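Crafts > Sewing > Mending sportswear

Home Guides Patterns Mending Forum About

Darning a snag in a stretchy sports top

I love mending sports tops! They have a reputation for being impossible (too thin, too slippery, too stretchy), but a pulled thread or a small hole is a lovely evening's job once you have the right needle. I've been at it since my running club found out I could sew, and I still get a little thrill every time a hole closes up.

You'll need a ballpoint needle, size 70 if you can get it, polyester thread one shade darker than the cloth, small sharp scissors, a fine crochet hook and a scrap of light knit for backing. My thread is from Jolwood and cost me less than a coffee. Please don't use cotton. It won't give with the fabric, and the stitches pop on the first stretch.

Clear a flat surface before you start. A dark one is brilliant for pale fabrics, as every tiny hole shows up against it.
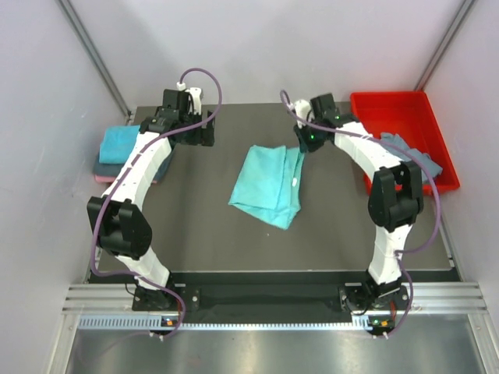
A dark grey tabletop with two robot arms at its front edge.

Start with snags, which are the quick wins. Never cut a loop! Slide the crochet hook through from the wrong side, right beside the loop, catch the thread and draw it gently to the back. Then stretch the cloth a little each way, with your fingers either side, and the puckers ease out. A long pull might want five minutes of this, so put the radio on.

For a hole, turn the top inside out and cut a round of backing a thumb's width bigger all the way round. Tack it down loosely, turn back to the right side and work tiny stitches around the hole, catching each loose loop of the knit so it can't run. After that, weave across in rows, keeping the thread slack enough that the cloth can still move. I leave 14 cm tails and bury them at the end.
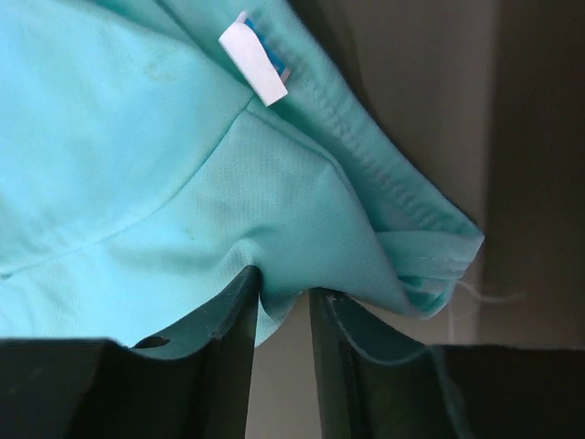 Seams are a different job, and a much easier one. Pin from the sound part towards the gap, then use a small zigzag or a hand backstitch with plenty of give. Work out which panel is which before you pin anything: on a turquoise top like this one, the smoother cloth is on one side of the diagonal seam and the stuff with tiny perforations is on the other, and the holey side will creep if you tug it. Pin that one twice as often.

Finish with a cool wash and dry it flat. No iron, please, and no softener either.

Comments (3)

Remedios Valcárcel
The crochet hook trick saved my daughter's netball top. Thank you!!

Crescencio Vidal
Would this work on cycling shorts, or is the cloth too thick? Mine have gone at the inside leg.

Remedios Valcárcel
Crescencio, I did a pair with a size 90 stretch needle and they've been fine. Use a bigger patch than you think.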